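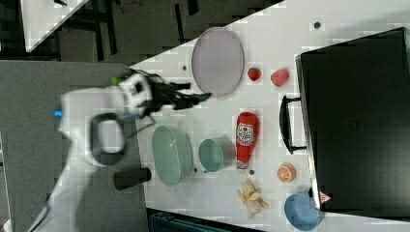

5. Phantom holds

The Petau cell spent most of its first season failing in ways we had planned for. Objects rolled. Fingers arrived a little to one side of things. The arm stopped politely at its joint limits and waited for somebody to be sorry. All of these are handled by the recovery routines of Section 3 and need no further mention. The fault discussed in this section was worse company, as it looked from the inside exactly like success.

We call it a phantom hold. The gripper closes, the controller reports that an object is between the fingers, and the arm carries out the rest of the task with nothing in its grasp. The item stays on the table. The log records a clean pick, a clean transfer and a clean release, and the planner moves on to its next instruction in excellent spirits. We first came across the fault in September, when a full evening of runs at the Brosurdale lab scored so well that we checked the video in order to enjoy it.

5.1 How often, and what followed

The figures below come from the 114 pick attempts that make up the main evaluation. All used the same set of kitchen items and toy food, the same Seo policy for choosing the grasp, and the same version of Notero, our task planner. An attempt was marked as a phantom hold when the controller's own hold flag was raised and the recorded video showed the fingers closed on air.

There were 20 such attempts. In 14 of them the arm completed the transfer and released nothing at the target, after which Notero marked the step as done. Five ended in a protective stop, when the planner sent the arm to its next item by a path that would have been clear had the previous item been moved. The remaining one corrected itself: the flag dropped halfway through the lift, for reasons we have not found, and the arm went back and tried again. We are grateful to it, and have learned nothing from it.

A phantom hold on its own harms nobody. The trouble lies in what is done with the false report. Notero keeps a list of where it believes each object to be, and after a phantom hold that list is wrong in two places, the spot where the item still lies and the spot where it was supposedly put down. Later paths are planned through the first and around the second. The protective stops all came from the first kind of error, and in each case the arm met the object at travel speed, which is a good deal faster than the speed at which it approaches something it believes to exist.
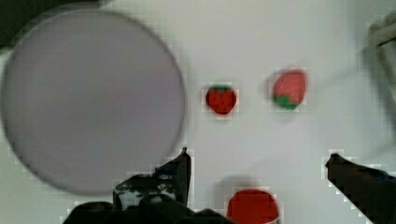 Figure 6. Wrist camera view with the gripper open beside the plate. Small fruit of this kind leaves little margin between a narrow grasp and an empty one.

5.2 Where the false report comes from

The hold flag is decided by two conditions. The fingers must come to rest wider apart than their fully closed position, and the motor current must be above a set level when they do so. Both are common in practice, and both had served us well on large, stiff items. A bottle stops the fingers early and hard, and no one could mistake it for an absence.

Small soft items are another matter. To keep from squashing them we had lowered the closing force, and to keep from missing them at that lower force we had lowered the current level too. We had also widened the tolerance on finger position, after an earlier complaint that real grasps on thin objects were being thrown away. Each of these changes was sensible and was written up in the lab log with some pride. Together they produced a test that could be passed by a gripper with a slight stiffness in its travel and nothing else to show for the effort.

The wrist camera might have been expected to settle the matter. It was certainly well placed to do so. Under the original design, however, the image was used to choose the grasp and then ignored until the next item was called for. The evidence of failure was therefore recorded in full each time and filed away unread – an arrangement familiar to anyone with experience of larger organisations.

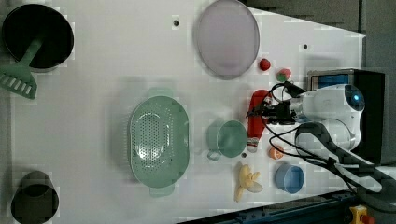

Stiffness in the fingers was the part of the account we had least reason to expect, and it took us longest to accept. Run on the bench with the arm parked, the gripper closed fully every time and raised no flag, and we duly cleared it of suspicion. The bench test had left out the wiring. On the working arm, black cables loop around the gripper and trail back along the arm, and with the wrist turned far enough the slack in that loop is used up. We repeated the empty closing test at a range of wrist angles and found that the current at rest rose towards the ends of the wrist's travel, enough to cross the lowered level. Phantom holds in the main evaluation were gathered at those same angles. We cannot show that the cables caused every case, and a few occurred with the wrist nearly straight. All the same, moving the tie points and giving the loop more room removed most of the excess current, at a cost that compared well with that of the software we had been planning to write.

5.3 Changes made

Three changes are now in place at Brosurdale. The cable loop has been refitted as described. The closing test is repeated on the arm itself at the start of each session, with the wrist taken through its working range, and the resting current found there sets the level for the day. Finally, Notero no longer takes the flag at its word. After the lift it asks for one wrist image and compares the region between the fingers with the image taken before closing. If the two disagree with the flag, the step is marked as unknown and the object's old position is kept as an obstacle until the arm has looked again.

The last of these matters most for safety. An unknown step is slower to deal with than a successful one, and operators disliked it at first. It does mean that a doubtful item is treated as present in both places, so the arm goes round it twice over. We prefer a robot that avoids things which are not there to one that drives through things which are.

We did consider tying the flag to the protective stop, so that any disagreement would halt the cell. In a short trial this stopped the arm so often that operators took to pressing the reset without looking up. A safeguard that trains people to dismiss it seemed a poor exchange, and we took it out again. 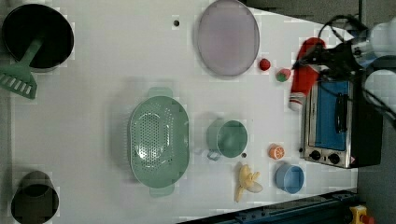
One reviewer of an earlier draft asked whether the fault deserved a section at all, remarking that "a force sensor at the wrist would have caught this on the first day", and suggested that we buy one. The point is fair for the heavier items. For the lightest toys in our set the change in load on lifting is small beside the pull of the cables, and a wrist sensor read through the same bundle would have needed the same care over its threshold. We have nothing against buying one. Our concern is that a second sensor, believed as readily as the first, would give the planner two grounds for confidence and the operator no better view of the table.

The same reviewer asked how many results from before September were affected. We do not know. The early sessions kept the hold flag and the final score but discarded the video to save space, and the score was worked out from the flag. Those results have been left out of this paper, including the very good ones.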